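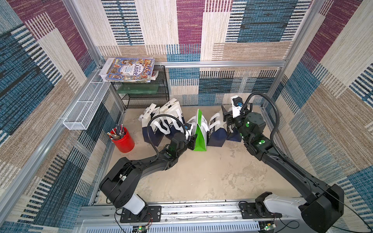 Papiertüten in einer Reihe, daneben der Stifthalter und das Regal mit den Bilderbüchern

Papiertüten sortieren und aufbewahren: So klappt es auch auf kleinem Raum

Ich liebe Papiertüten! Diese festen, glatten, mit den schönen Kordelgriffen, die man einfach nicht wegwerfen kann. Bei mir lagen sie jahrelang ineinandergestopft hinter der Tür, und wenn ich eine für ein Geschenk brauchte, kam mir der ganze Haufen entgegen. Seit ich sie aufgereiht sortiere, macht mir das Verpacken wieder richtig Spaß, und wie das geht, zeige ich euch jetzt.

Was ihr braucht

Alle Tüten aus dem Haushalt (wirklich alle, auch die aus dem Auto)
Eine freie Fläche an der Wand
Ein kleines Regal oder einen Korb
Stifte und ein paar Zettel

Schritt 1: Alles aufstellen

Faltet die Tüten auf und stellt sie nebeneinander an die Wand, mit den Griffen nach oben. Im Stehen erkennt man sofort, welche noch gerade Kanten hat und welche in sich zusammensackt. Gleiche Farben kommen zusammen, also Weiß mit Dunkelblau zu Weiß mit Dunkelblau. Eine knallige wie die hellgrüne darf ruhig in die Mitte, die ist ein toller Blickfang und hilft beim Wiederfinden.

Schritt 2: Griffe prüfen

Einmal kräftig an beiden Kordeln ziehen. Rutscht der Knoten durch, einfach neu knoten - fertig. Tüten mit eingerissenem Boden nehme ich nur noch fürs Altpapier.

Schritt 3: Jeder Tüte eine Aufgabe geben

Das ist mein Lieblingsschritt! Eine Tüte für Bücher zum Weitergeben, eine für Bastelreste, eine für Pfand, die schönste für Geschenke. Bilderbücher sind schwer, deshalb packe ich höchstens 5 in eine Tüte und stelle die dicksten nach unten. Hohe Tüten, die ihr gerade nicht füllt, oben einfach nach innen falten, dann stehen sie viel stabiler. 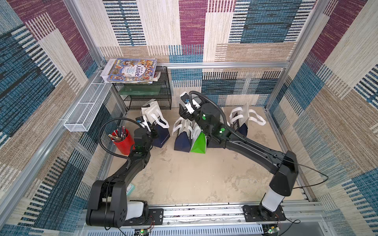

Mirembe schreibt dazu, dass sie ihre Tüten flach in einem Zeitschriftensammler von Dasta aufhebt und so auf einem einzigen Regalbrett 12 Stück unterbringt. Die Kordeln steckt sie vorher nach innen, damit sich nichts verhakt.

Danke, das probiere ich mit den kleinen gleich aus! Für die großen bleibe ich beim Hinstellen, weil ich da im Vorbeigehen etwas hineinwerfen kann.

Schritt 4: Beschriften

Zettel an den Griff binden, dick und gut lesbar beschriften. Die Stifte haben bei mir einen festen Platz direkt neben den Tüten, sonst sucht man sie ja doch wieder. Klebeband würde ich nicht nehmen, das reißt beim Abziehen die Farbe vom Papier.

Schritt 5: Einmal im Monat leeren

Ich mache das immer am Monatsanfang, im Juli war die Büchertüte schon wieder randvoll - herrlich! Was weg soll, geht gleich mit zur Tür hinaus, und die leere Tüte kommt zurück in die Reihe.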